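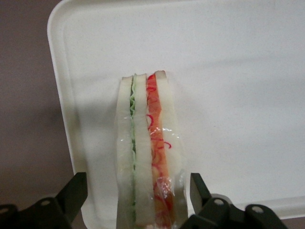 I have been on a packed lunch kick since moving offices, and I blame the food court in our new building. A sandwich, a juice and one of those sad little biscuits in cellophane came to over what I'd spend on dinner for two at home, and the bread was dry. So I dug out the cutting board, bought a roll of cling wrap, and I've made my own lunch nearly every workday since. My family is quite shocked!

The one I keep coming back to is the triple decker. Three slices of plain white bread (yes, white, I know, I've heard it all from my sister), lettuce in one gap and the good stuff in the other. I used to put a bit of everything in both gaps and it was a disaster. The tomato got into the lettuce, the lettuce went slimy, the middle slice turned to paste and by noon I was eating it with a fork over the sink in the staff kitchen. Now the greens get their own floor and the red stuff gets its own floor, and they meet in my mouth where they belong.

The red stuff is grated carrot and tomato. I do the carrot on the fine side of the grater so it goes all stringy and curly, then toss it with chopped tomato (seeds scooped out), a spoon of the chilli relish my neighbour Dineo Mokoena makes, a squeeze of lemon and some salt. Leave it in a sieve over a bowl while you have your shower. You'll be amazed how much liquid comes out of it, and all of that would have gone into your bread. I drink it, which my kids find disgusting.

Dineo won't give me the recipe for the relish, by the way. She brought the first jar over when we moved to Mosbridge and I've been returning the empties in a hopeful sort of way ever since. If you can't get hold of a Dineo, any tomato chilli relish from the shops will do, though go easy with the sweet ones.

The lettuce has to be the frilly kind. Iceberg is too bouncy, it pushes the whole thing apart when you cut it, and spinach just lies there. I wash a whole head when I get home from the shops, spin it, roll it up in a clean tea towel and put it in the crisper, and it lasts me most of the week. Tear out the thick bit of the rib! I forgot once and got a sandwich with a sort of speed hump in the middle.

Butter goes right to the edges, on every face that's going to touch something. That means the middle slice gets buttered on both sides, which is a messy business and I've never found an elegant way to do it. I butter one side, put it face down on the lettuce, then do the other side once it's in place. Mayo works too, but I like the saltiness of butter with the carrot.

Now, the wrapping. I used to cut first and wrap the halves, and everything fell out. Then I read a comment on an old recipe page, left by someone called Kazuhiro Hamada, who said to wrap the sandwich whole and as tightly as you dare, let it sit for a bit, and then cut straight through plastic and all. It changed my lunches completely. The wrap holds all the layers in while the knife goes through, and you get a lovely clean stripy edge. Use a bread knife and saw gently without leaning on it. I give mine 23 minutes in the fridge first, purely because that's how long it takes me to find everyone's shoes.

I stand mine up on its end with the cut side facing the ceiling, so I can admire the stripes. It also squashes less that way, at least in my lunch box, which is a tall one. My husband lays his flat like a normal person and his always looks as if it's been sat on.

A few of you asked after the last post what it costs me. I finally sat down with the receipts in June and then lost the receipts, so all I can tell you is that the bread, carrots, tomatoes and lettuce for the lot of us come to a good deal less than my old food court habit. The butter is the expensive part these days. Don't get me started on butter.

Other fillings I've tried in the red layer: grated beetroot (delicious, but you'll be pink to the elbows), roasted capsicum from a jar patted very dry, and kimchi, once, on a day I had a meeting straight after lunch. I was not popular. My youngest wants me to try it with crushed corn chips and I've said we'll see.

Next on my list is an egg version, with the egg on the lettuce floor and the carrot staying put. I suspect it'll need more salt. If anyone has a method for buttering both sides of that middle slice without wearing it, please leave it in the comments, my sleeves are suffering.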